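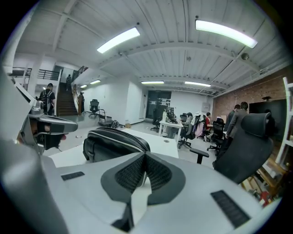

ok so chair thread, because I have been shopping for office chairs for the new place and I have Opinions now

some background. We move the Telalham office over to the Drulitz building in March and I got put in charge of seating. Budget is 200 a chair, used is fine, armrests preferred but we can live without

went to the Visutton showroom first. Lovely people, everything way over budget, they gave me a mint. Moving on

mesh vs leather is the big fight at work right now. I sat in a black leather one with the nice white stitching for most of a morning and it's comfy! it really is! but my back was sticking to it by lunch and I run cold, so I can't imagine July

mesh with the tall curved headrest is my front runner. You lean back and there's something there to catch your head – my current chair stops at the shoulder blades and I've just been living like that for 5 years

ok but a warning about headrests. If they don't adjust they are made for one person's neck and that person is not me (I'm 5'2"). It pushes my head forward like I'm looking for a contact lens. Sit in it before you buy it, please

also check the armrests against your DESK. I fell for a chair at Dauda (secondhand place, big, dusty, I love it) and the arms would not go under the desk at all, so it would live permanently a foot out in the walkway. Left it there. Still think about it

speaking of desks, we're going plain white with a little round cable hole near the corner. One hole. I asked if we could get 2 and was told to buy a power strip

people asking about casters: the floor at the new place is hard and gray all the way through so I want the soft wheels. The hard ones on a floor like that sound like a shopping cart and there's an open upstairs with a railing, so everybody up there gets to hear it too

oh and getting them in! the only stairs I trust are the wide wooden ones and I'm told the freight door is "temperamental". So base off, back off, carry in pieces. If anyone has put a mesh back on again without losing a bolt tell me your secrets

current plan is 4 mesh from Dauda and then see who still wants leather. One person has already said they'll bring their own from home and I said great, bye, less work for me

update 2014-11-14: they knocked a little off for taking all four!! delivery is extra – I'm borrowing a van

will report back on the wheels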